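Grarkby Workshop List
Subject: Re: Covering and marking out a shared table
Date: Friday, August 11, 2023

> We are setting up a table at Dollunis and want a surface we can
> mark and throw away when it gets tatty. Did you stick with the
> brown paper? And does the blue tape lift cleanly? Our last lot
> left glue all over the top.

Yes, still brown paper, and still blue tape on top of it. The tape never touches the table itself, so whatever it leaves behind goes out with the paper. I wouldn't try to peel it off and use the sheet again, it takes the surface with it.

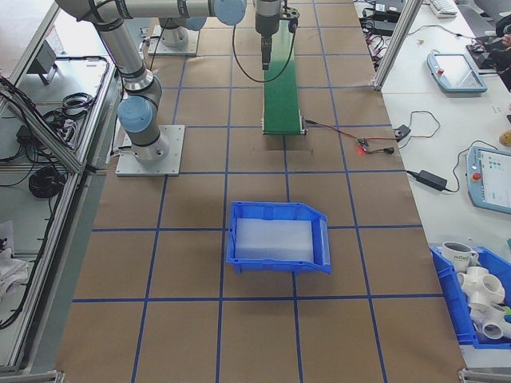
We buy the paper on a roll 803 mm wide and overlap the joins. Lay it the evening before if you can, as it relaxes a bit overnight and you can pull the slack out in the morning. Run all the long lines of tape first and then the cross lines. We make the squares large. I tried small ones in June and spent a whole afternoon on my knees with a ruler for no benefit.

The open blue bin sits on a tape line, so it is easy to put back in the same spot if it gets knocked. It has the white padding in the bottom, cut from an offcut – Julau sell it by the sheet, order code 2288, if you want the same. 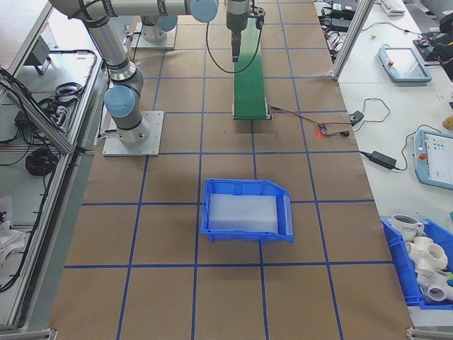 Keep pendants and the power brick on a separate white table at the side if you have the room. Putting a mug down on the paper is the quickest way to ruin it.

A few other things, in the order I would do them:

1. Wipe the table and let it dry before the paper goes down.

2. Put the long green piece in place and check it against the nearest tape line before you wire anything up.

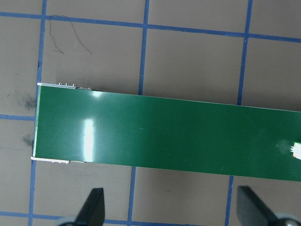

3. Run the leads out to one side and leave some slack in them.

4. Write the date on a corner of the paper. Ours lasts a couple of months.

I have half a roll of tape spare if someone is coming over from Trương.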